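Chapter 3
Planning with Deformable Objects

In Chapter 2 the planner worked with rigid parts. Each part had a pose made up of six numbers, and once the gripper closed, the pose of the part followed from the pose of the hand. Most of the tools we built there depend on that fact. Collision checking does, and so does the grasp table. When the object is a cloth, the fact no longer holds, and the software has to be organized differently.

This chapter covers the planning side of cloth handling. Perception is treated only as far as the planner needs it, and force control is left for later.

3.1 What the state looks like

A mesh model of a small cloth, at the resolution used in the Brullar simulator, has 1121 vertices. It is possible to plan over all of them, and Exercise 2 asks you to try. The search is slow, and the result is fragile, as the real cloth stops matching the mesh soon after the first contact. Two folds that look alike to the camera can hide very different layers underneath.

The usual answer is to plan over a smaller description. Zwahlen and Mthembu keep only the outline, the visible corners, and a list of edge segments. Joubert's planner drops the corners as well and works from edges alone — a reasonable choice for items with a hem or a bound edge, where a long stretch of trim may still be visible when every corner is buried.

3.2 Actions

We will use 3 actions throughout the chapter: pinch, drag, and lift. Each takes a point on the cloth and a direction. A pinch may pick up one layer or several, and the planner does not know which until the next observation comes in. For this reason every action returns a set of possible outcomes, and the plan is a tree. We limit the depth to 2 steps and replan after each one.

3.3 Learning from demonstrations

Writing the outcome model by hand is tedious. Many groups now fit it to recordings of people doing the task with hand-held grippers, with the camera mounted on the tool so that the view matches what the robot will have later.

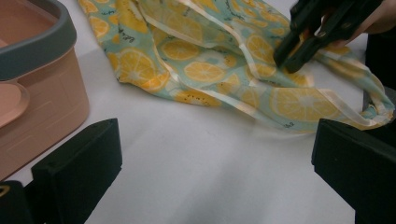
Recordings of this kind give the jaw opening and the tool path directly. They do not give the action labels. Those have to be recovered by segmenting the path, and the simplest method is to cut it wherever the jaws change state. Naidoo's segmenter also discards any piece shorter than 25 samples, which removes most of the small corrections people make near the cloth. Section 3.4 describes the method in full and lists the cases where it cuts in the wrong place.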